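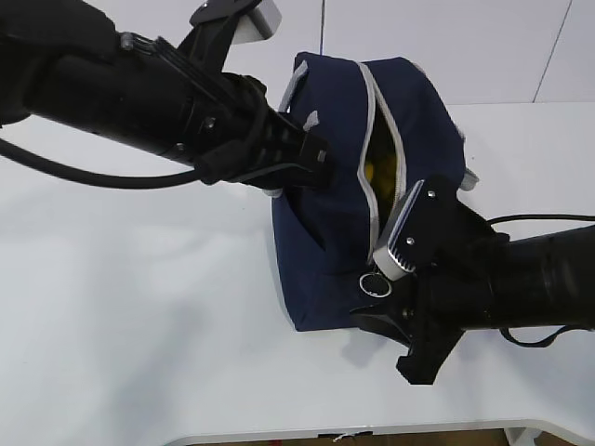
Budgeting for a two-arm bench cell, what am I forgetting?

Asked in: Small Workshop Automation

We repair and repack soft goods (lunch bags, cooler bags, toiletry cases) for a couple of retailers who take returns. Most of the labour is opening the bag, checking what the customer left in it, and closing it again. My boss has seen a video and now wants a two-arm setup in next year's budget, which closes in November.

I have a quote from Sarkley for the arms and one parallel gripper each. It is a very clean quote. It has two lines on it, and I've been in this job long enough to distrust a quote with two lines.

Our volume is 200 bags on a busy day, all fabric, mostly zippered, no two of them slumping the same way. What should be on the budget that isn't on the quote? And is a second arm a real need, or is it what happens when you let a salesperson stay for lunch?

Edit: single phase power, concrete floor, and yes, we already own a table.

Answer 1 (accepted)

Second arm first. For rigid boxes I'd tell you to save your money. For a soft bag, one gripper takes hold of the rim and the whole thing politely follows it across the table. You want one side held while the other pulls, or both pulling apart, or you'll end up paying for a clamp fixture for every bag size and storing them on a shelf you also didn't budget for. Keep the second arm.

Things missing from your quote, in the order they annoyed me:

Fingers. The ones in the box are seldom the ones you want. A ridged metal finger bites well on piping and a thick zipper edge. A smooth pad is kinder to thin lining and drops heavier things. We went through a few shapes before settling, and had them cut locally by Haldane for much less than the catalogue price. Put in a line for spares, and make it larger than feels dignified.

Cables. Arms that reach towards each other over one table have cables that would like to meet. Get proper dressing and strain relief quoted, plus a spare set for each arm.

Camera and mount. Fixed, off to the side or above, bolted to something that isn't the table. If it's on the table it shakes whenever the table does, and you'll spend a week blaming the software.

Guarding and a risk assessment. Ask for this in writing before you order. The word "collaborative" in the brochure does not get you out of it.

Integration time. Our rule is 50 per cent of the hardware price, set aside and not discussed with anyone who might want it for something else.

As for throughput, take a crate of your worst returns to the supplier and ask to watch 40 of them in a row. The demo bag will be new, boxy and well behaved. Yours have been in the back of a ute since summer.

Answer 2

just lease it. we leased from Calteo, sent it back after the trial, best decision we ever made. also check your table, ours had a curved front edge and the clamps for the arm bases wouldn't sit flat on it, ended up buying another table

Comment on Answer 2: What was wrong with it, that you sent it back?

Reply: nothing wrong with it. boss left and the new one likes conveyors

Answer 3

Agree with most of the accepted answer, though I think 50 per cent is low if nobody on site can program. We had a Fekeo cell and the training was sold separately, per person, with travel. Then the person we trained got a better job, on the strength of the training.

One more for the list – decide what happens after the bag is open. Opening it is one task. Getting a grip on whatever's inside without letting go of the rim is another, and with two arms you've already used both hands. We had an operator reach in for that part, which put us straight back to guarding, interlocks and a longer invoice. If you want the arms to empty the bag as well, say so in the spec before anyone prices it, and budget for something passive to keep the mouth open.

Also ask who pays freight on repairs.

Comment from asker: Asked. We do.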